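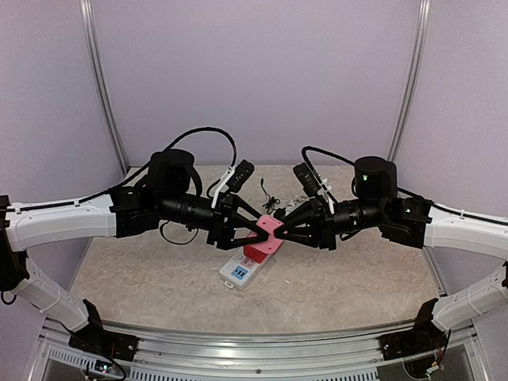

Support > Power Strips > Common Questions

Power strips on worktops: questions and answers

Can I set things down on top of a power strip?
No. Keep the top face clear whether the strip is in use or switched off. Plates, blocks and tool parts put side load on plugs and cover the vents on models that have them.

Does it matter if the worktop is stone?
Stone tolerates warmth well, but smooth stone lets a light strip slide when a cord is pulled. Fit the four rubber feet supplied with the Rimberg strip, or use the Kabbaj clamp on edges up to 17 mm thick.

Which way should the strip lie?
Any direction is acceptable, diagonal included, provided the cord leaves the end without a sharp bend. Allow 10 cm of free cord before the first turn.

How much can I plug in?
Add up the watts on the device labels. The compact Rimberg is limited to 700 W in total. The limit applies to the whole strip - it is not a figure per outlet.

Can I plug one strip into another?
No. Order a longer cord instead. Kevgate stocks three lengths.

How do I clean it?
Unplug it from the wall first. Wipe with a dry cloth. Do not spray cleaner at the outlets.

The switch feels loose. Is it safe to use?
Stop using it. A loose switch, a brown mark or a crackling sound means the strip should be replaced. Strips sold under the Skosonska name can be returned to Kevgate on the same terms - quote the part number molded into the base.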